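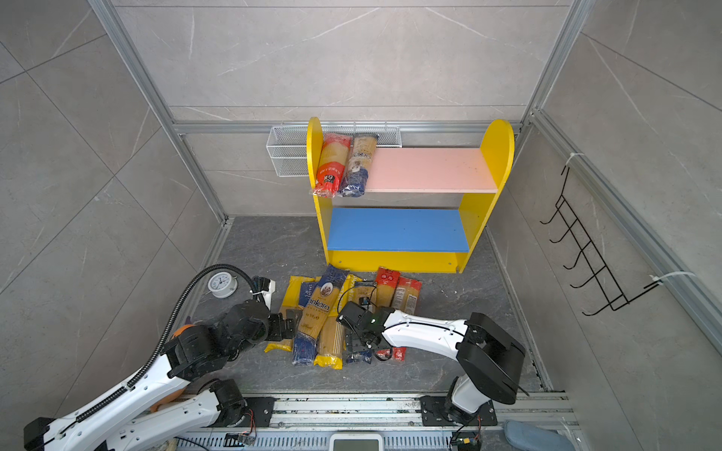
*Yellow shelf with the pink and blue boards, spaghetti still on the floor*

# Split level in Follholm, seller wants to keep the lower driveway. Walk away?

**terine_buyer**

Hello everyone. I am reading this forum for some months, but this is my first post. English is not my first language, so please ask if something is not clear.

My wife and I have made an offer on a split-level house in Follholm, on the hill side above the creek. Three bedrooms, double garage, large lot. The offer was accepted with inspection and title conditions. Now the title report has come, and it shows that the lower driveway is not only for our use. The lot behind us has an easement over it, 12 feet wide and along the whole east side. The seller owns this lot behind also, and he is keeping it.

The listing said "private drive." It did not mention any easement. Our agent says this is very common and we should not worry. I would like to hear from people who have lived with a shared driveway. Is it a reason to walk away, or only a reason to ask for a lower price?

---

**gravelroad37**

Your agent gets paid when you close. Keep that in mind when you hear "very common."

What does the easement say, word for word? "Access" and "access and utilities" are two very different things. With the second one they may be able to dig up your driveway for a sewer line.

---

**terine_buyer**

> What does the easement say, word for word?

Thank you for the quick answer. It says "for ingress, egress and the installation and maintenance of utilities." So it is the second kind, I think. There is nothing written about who pays for the surface.

---

**Balogh_Hill**

I have to disagree a little with the mood here. We bought in Tundton with almost the same wording, and we have shared the drive for 4 years with the house behind. They drive past in the morning, they drive past in the evening, we wave. When the asphalt needed to be sealed we split the bill. A bad easement is the one that is not recorded and appears later. Yours is recorded, you know the width and you know who has it.

---

**gravelroad37**

You had nice neighbors. The easement stays with the land after nice neighbors move. And in this case there isn't even a house back there yet, right? So first come the concrete trucks.

---

**terine_buyer**

Yes, this lot is empty now, only trees. The green view was a big part of why we liked the house. I asked the seller's agent about his plans and the answer was "no plans at this time."

---

**lotline**

"No plans at this time" is worth nothing. Go to the planning counter and ask if anything was filed for the back lot. It is public, and in Follholm they will look it up while you stand there. Ask also what the zoning permits. If it permits 2 houses, you should think about two families on your driveway and not one.

---

**Balogh_Hill**

I agree with lotline on this. Also ask for a road maintenance agreement before closing, signed and recorded. The seller wants to sell, so this is the moment when he will sign things. After closing he has no reason to.

---

**gravelroad37**

Fine, I agree with the maintenance agreement. I would still want money off. "Private drive" was in the listing, and I would put that in the letter.

---

**terine_buyer**

I went to the planning counter in my lunch break. Nothing is filed for the back lot. The zoning permits one house with a secondary suite. The lady also showed me that the steep part near the creek cannot be built on, so a house would have to stand close to the end of our driveway. This was less good news.

We have talked about it at home. We will ask for three things: a maintenance agreement with shared cost, a sentence that the surface must be restored after any digging, and a reduction in price. If he refuses the first two, we will stop. On the price my wife is more flexible than I am.

---

**lotline**

Sounds reasonable. Have a real estate lawyer write the restoration sentence, please, and don't let either agent do it. And check the date on your title condition. If it runs out while he is "thinking about it," you lose your way out.

---

**Balogh_Hill**

Good luck. Ask also about snow, because we forgot it in our agreement and had to talk about it the first winter.

---

**terine_buyer**

Snow is added to the list. The title condition ends at 5 p.m. tomorrow, so our agent is asking for an extension today. I will write again when we have the answer.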